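Rates, the dollar and a thin week ahead

Quick one from me, the week got away and half my notes are still in the other bag. Currencies first, then bonds, then a reader question that I've been sitting on since January.

The dollar. Drifting. No big data out of the US until the inflation print, and until then everybody is trading off what they think somebody else thinks. Euro up a little overnight, gave most of it back by lunch. The yen did the same thing in reverse. If you were hoping for a trend, not yet.
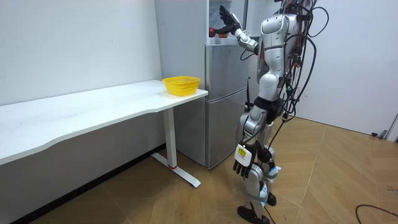
Marleny Correa
The Giraldo Letter | Currencies and rates | 6 min read

So. Inflation. The number itself will matter less than what's inside it, and what I'll be reading first is services. Goods prices have been behaving for a while. Services haven't. Rent especially, which moves slow and shows up late, so a soft month for new leases today won't reach the index for a good long time. Keep that in mind when somebody on TV tells you rent inflation is "over." Might be. The index won't know it yet.

If the core number comes in hot, expect the short end of the bond market to sell off first and the dollar to jump with it. If it comes in soft, same trade backwards, and probably bigger, as too many people are leaning long dollars going in. Positioning looks crowded to me. I've been wrong on this before (see last spring, please don't actualy go look).

Central bank speakers: a bunch of them, all saying "data dependent" in slightly different order. I'd skip most of it. The one thing worth listening for is any talk about the balance sheet. Rate cuts get the headlines but the pace at which bonds roll off matters for funding markets, and funding gets tight around quarter end pretty much every time.

Bonds. The two-year is doing all the work. Long end barely moved, so the curve is a touch flatter than where we left it in the last letter. Auction demand was fine. Not great, fine. Foreign buyers showed up in okay size, dealers got stuck with a bit more than they'd like. Nothing there to lose sleep over, but I'd want to see the next long bond auction before adding duration. A few of you wrote in asking if I'd already moved. No. Still sitting in short paper, still getting paid to wait.

Europe. Manufacturing surveys still under the line between growth and shrinkage, services just above. Same split as everywhere. The difference is that Europe doesn't have the consumer to carry it; households there are saving more and spending less, and have been for a while now. That should come around when real wages catch up. Should. I've typed that sentence in a lot of letters.

The pound I'm leaving alone this time. Too much fiscal noise, too many leaks about taxes, and the moves on each leak are bigger than the leak deserves.

Small caps, since I promised. Two reports in the stack. Idell, the packaging name, beat on revenue and missed on margin, and the stock did what stocks do when margin misses. Freight was the excuse. Freight was also the excuse last quarter. They booked a one-time charge, which is getting to be a regular one-time charge, and I'd like to see cash flow before believing any of it. No position.

Mekton I like better. Industrial parts, boring, low debt, order book growing. They have 1544 open orders going into the new quarter and shipped 538 in the last one, so figure the backlog is good for a while even if new business dries up tomorrow. Management was careful on the call, no big promises, which I'll take. What I don't love is one customer making up too much of that book. If that customer sneezes etc etc. Small position, not adding here.

Vurncombe reports next. Regional lender, so it's all about deposits. What are they paying for them, and how many walked out the door to money market funds. Net interest margin is the line to look at. Also the commercial real estate page, which last time was in the back of the deck in very small type.

Gold: up, nobody asked me why, good. Oil: sideways, with a headline bounce that faded the same afternoon.
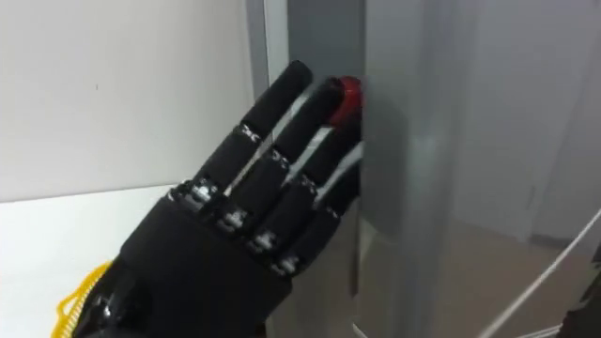

Why does a bond fund lose money when interest rates go up, if the bonds in it still pay the same coupon?

Because new bonds come out paying more, so the older ones with lower coupons are worth less to a buyer. The fund marks its holdings to market prices every day, and that drop shows up in the share price even though the coupons keep coming in. The longer the bonds in the fund, the bigger the drop. A short-term fund barely feels it and rolls into the higher rates quickly.

More on that, because three versions of it landed in the inbox. Look for the word "duration" on the fund's fact sheet. A duration of 2 means a one point rise in rates costs you close to two percent of the price. Then set that against the yield you're collecting. If the yield is higher than the likely hit, you've got a cushion. If it isn't, you're making a bet on rates and you ought to know you're making it. A single bond held to maturity works differently, you get your face value back at the end as long as the issuer is good for it. Doesn't mean it didn't drop in between. You just didn't have to look.

Corrections. Last letter I had the emerging markets crisis table starting in the wrong year, the Russian default was 1998. Fixed in the archive. Also had a percent sign where basis points should of been, third paragraph. Thanks to the several people who caught it before breakfast.

On the calendar from here: inflation print, then retail sales, then the Vurncombe numbers before the open. Claims too, same as every week, though I'd only pay attention if continuing claims jump. They've been creeping.

Next letter will be longer and have the currency table back in it. Replies go to the usual address, and if you asked about Japanese banks I have it, it's in the pile.

M.C.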